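Flevmont Forums > Home and Household > Laundry, Storage and General Despair

Thread: The chair. We need to talk about the chair

radek_g
Tuesday, 07:52
Every bedroom I have ever lived in has had a chair that nobody sits on. The current one is black, I think. I haven't seen much of it lately. It has the coats on it, then the things that are too clean for the wash and too worn for the wardrobe, and then whatever slid off and is now living on the floor next to it.
My sister came to stay and asked where she could sit down. I pointed at the bed.
What do people do about this? I don't want to be told to buy a wardrobe. I have a wardrobe. It's full of things I don't wear.
Radosław

MacSuibhne_L
Tuesday, 08:15
Get rid of the chair. No chair, no pile. I did it in my last flat and never looked back.

verena.leitner
Tuesday, 08:31
Liam, you told us in the winter thread that you keep your jumpers on the exercise bike.

MacSuibhne_L
Tuesday, 08:33
That is a different matter. The bike was already there.

szulc_s
Tuesday, 09:10
Padded coats are your trouble. One puffer takes up the same room as six shirts and it won't stay on a chair back, it just leans there for a while and then goes over and takes the rest with it. Put two big hooks on the wall by the door. Proper screws, none of the sticky ones. I used the sticky ones once and was woken at 4 in the morning by what I took to be a burglar. It was my parka.

radek_g
Tuesday, 09:26
Rented, white walls, landlord with a keen eye for holes. Hooks are out.

szulc_s
Tuesday, 09:40
Over-the-door rail then. I've got a Luta one. Squeaks, but it holds.

Bustos V
Tuesday, 10:02
I'm going to defend the chair. Clothes that have been worn once need to go somewhere and they shouldn't go back in with the clean ones. My grandmother had a chair for it, my mother had a chair for it, and both of them kept spotless houses. The trouble starts when coats get on it. Coats belong in the hall.

verena.leitner
Tuesday, 10:20
Lovely if you have a hall. My front door opens straight into the kitchen and a coat hung there smells of onions by Thursday.
I'm with Vicente on the once-worn things though. I keep a basket for them, with one rule: when it's full, the lot gets washed, no inspecting and no sniffing.

MacSuibhne_L
Tuesday, 10:24
So a chair with sides.

verena.leitner
Tuesday, 10:25
A chair with a limit, Liam.

ayele_fan
Tuesday, 11:48
What about blankets? Everyone talks about coats but in our place it's blankets. We had one of the Ayele storage benches for them, 100 cm wide, supposedly takes all your winter bedding. It took one duvet and a cushion, and then you had to sit on it to shut it.

Bustos V
Tuesday, 12:05
Leave them on the bed. A bed is a shelf for blankets that you happen to sleep in.

szulc_s
Tuesday, 12:31
Disagree. Once there are three layers on the bed you stop making it, and once you stop making the bed the floor goes within a week. I have watched it happen to a grown man (me).

drosatell_returns
Tuesday, 13:17
Drosatell vacuum bags. Squash the blankets flat, slide them under the bed, done. Mine have been under there since last November.

verena.leitner
Tuesday, 13:29
Mine too, and they've let all the air back in. The bed is now slightly higher on one side.

MacSuibhne_L
Tuesday, 13:44
Can I point out that this thread is on its second page, the original poster asked one question, and the answer is still to get rid of the chair.

radek_g
Tuesday, 18:50
OP here. I've read everything and this is where I am:
Door rail ordered, for the coats. Thank you Sławomir, I'll report on the squeak.
A basket for the once-worn stuff, with Verena's rule, although I reserve the right to sniff.
Blankets stay on the bed. I'm cold and I like them.
The chair stays. I may even sit on it.

szulc_s
Tuesday, 19:04
Photo of the starting position please, or it doesn't count. Member 174 still owes us a garage from the last one of these.

MacSuibhne_L
Tuesday, 19:06
Seconded. I want to see what we're up against.

radek_g
Tuesday, 19:22
Fine. Be kind. The floor's quite nice, what there is of it.
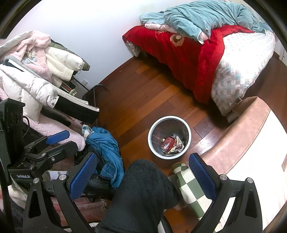
The chair and its dependants, blankets to the right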